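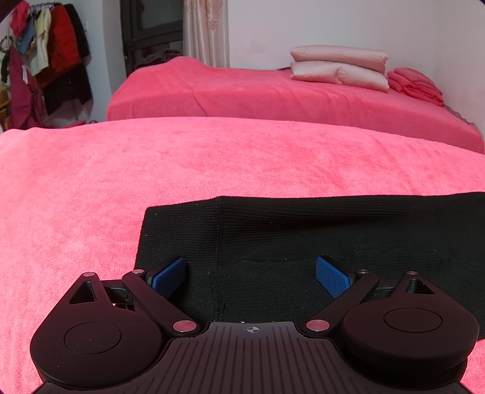 The Lallimov hand gripper and a piece of black knitwear, on a pink-red blanket.

I've been meaning to talk to the people behind Lallimov for ages. They rent out hand-held grippers, the kind you squeeze yourself while a camera records what the fingers get up to, and then they turn the recordings into training material for household robots. So I got one of their founders on the phone, with a big mug of coffee next to me, and we ran way over.

First question, obviously: why laundry? "Laundry is where everybody's robot falls apart," she told me, laughing. "You can pick up a block all day long. Then you hand the same arm something knitted and it just paws at it."

The bit I kept coming back to was the finger pads. They're blue rubber with a tiny diamond pattern, and I wondered if that was mostly for looks. Not at all, she said. They went through 7 versions. "The smooth ones slid right off ribbed knits, and the really tacky ones wouldn't let go. You'd open your hand and the thing would still be hanging there!"

I asked what you get for your money. The starter kit is two grippers, a spare set of pads and a month of uploads, and it costs $2,000. I said that sounded like a lot for something with no motor in it. She didn't argue. "It is a lot. Grulwood is cheaper, and if you only want to grab boxes, go buy a Grulwood." (I liked her for that.)

Then we got into beds, which I hadn't planned on. Their Vastthorpe collection was shot entirely in people's bedrooms, 117 of them, and she's very firm that they don't tidy up first. Coats stay on the rack, pillows stay where they are. "A plush blanket is horrible to work on," she said. "It's soft, it gives when you push down, and the pads want to grab the pile along with the sock. We want all of that in there."

My own gripe, after a couple of weeks with a loaner, is hand fatigue. The squeeze is stiffer than I'd like and my thumb was grumbling after half an hour. She says a lighter spring is on the way, under the name Furtado, and that existing customers can swap theirs for free. I asked when. "Soon," she said, and then, after a pause, "soonish."

We also talked about left-handers, wrist straps and what happens when you get lint in the pads (packing tape, apparently, pressed on and peeled off).

31 March 2018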